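# Bosico single-drawer cabinet: FAQ

**Does the drawer have to be removed before the cabinet is moved?**

Yes, for any distance beyond the same tabletop. Release both slides, lift the drawer out and carry it separately.

**What kind of slides are fitted?**

Ball-bearing slides, one per side, 200 mm closed length. The rail is screwed to the drawer side through its own holes - no adhesive is used.

With the drawer pulled partway out, the rail is exposed along the lower side and can be wiped with a dry cloth.

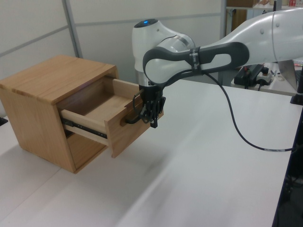
## Care and adjustment

**Which lubricant should I use?**

A light silicone spray, applied sparingly once a year, in April or whenever convenient. Do not use cooking oil or candle wax. Both collect dust in the bearings.

**The drawer stops short of closing. What should I check?**

Check for debris at the back of the cabinet first. If the track is clear, loosen the rear screw on each slide, push the drawer in by hand and retighten.

**Can I stain or varnish the wood?**

The outside, yes. Mask the slides. Leave the drawer bottom bare, or allow 27 hours' drying before putting anything in it.

**Are spare slides available?**

Order part 1179 from Skastora. Slides are sold in pairs only. Questions about older cabinets go to Jagadeesh Raju in the parts office - include the width of the drawer front, measured in millimeters.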